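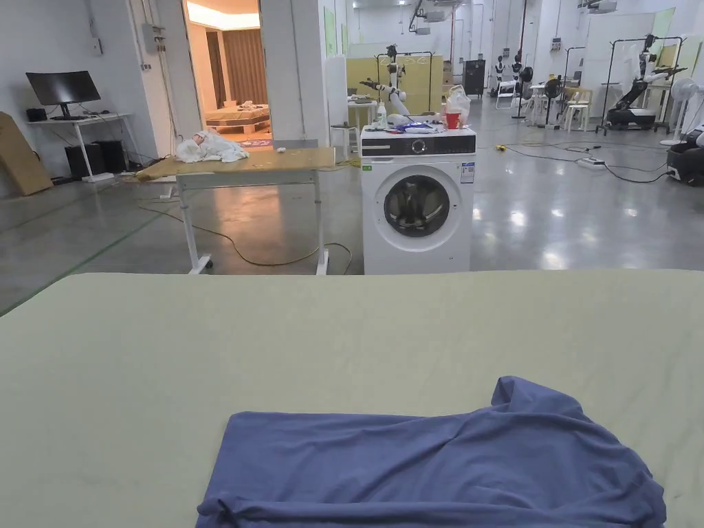 The Zomlow Folding Table

4 min read

Most people fold laundry on the bed. Then it gets late, the laundry moves to the chair, and the chair stops being a chair. We have been selling the Zomlow to those people for a while now, and a good many of them write back to say they would like to buy a second chair.

It is a table for folding clothes. It has a wide top covered in sage-green fabric, and it does not do anything else. The top doesn't lift up to show a secret ironing board. There is no drawer for lost socks, although Derek Inskip, who runs our workshop in Prolthorpe, drew one in 2019 and still brings it up.

Why the top is covered

A T-shirt on a slick surface goes wherever it wants. You fold in one sleeve and the whole shirt comes along for the ride. The Zomlow's cover has enough grip that a shirt lies where you drop it, wrinkles and tucked-under sleeve included, and stays there while you sort it out. You still have to do the sorting out. We have looked into this and there is no table that helps.

The cover is a flat weave we call Clellex. It doesn't pill much and it doesn't hold lint for long. It comes in one color, a pale green. We tried white, and white showed everything. We tried charcoal, which also showed everything, only in reverse. A light shirt or a periwinkle one is easy to see against the green. If you own nothing but sage-green clothing, this may be a frustrating table.

Where to put it

Close to the washer, with room for you to stand at it. A front loader needs space for its door to swing, so open the door all the way before you decide where the table goes. Buyers skip this step and then write to us about it.

Please don't shove it up against the machine to save floor space. Washers travel a little during the spin, and the table will start to hum.

The top of the washer, meanwhile, will fill up as it always has, with a cup, a bottle, a plastic bag and a pile of small things waiting for somebody to deal with them. We had hoped that a large flat surface nearby would cure this. It gives you two surfaces. Our advice is to let the washer have the clutter and defend the table.

Care

Brush the cover with a dry clothes brush. For spills, blot with cold water and a drop of dish soap, then leave it alone until dry. The cover comes off for washing: cold, gentle, low spin, no dryer. Put it back on while it is very slightly damp and it will pull tight as it dries. Put it back on bone dry and you will learn some new words.

Do not iron on it. The padding underneath is thin and was never meant for heat. We print this on the label, on the box and on the instruction sheet, and we sell up to 17 replacement covers a month.

Details

Model: Zomlow, full width
Cover: Clellex, sage green, removable
Weight: 79 pounds
Assembly: two people, 4 bolts, one wrench (included)
Replacement cover: sold separately
Warranty: four years on the base, one year on the cover, iron marks excluded

Also in the range

The Sorensen is the narrow version, made for apartments and hallways. It has the same cover and the same bolts. It will take a shirt or a pillowcase without complaint. It won't take a fitted sheet, but then neither will anyone we know.

Orders ship flat from Prolthorpe. Leave the box closed until you have somewhere to put the parts, and keep the wrench.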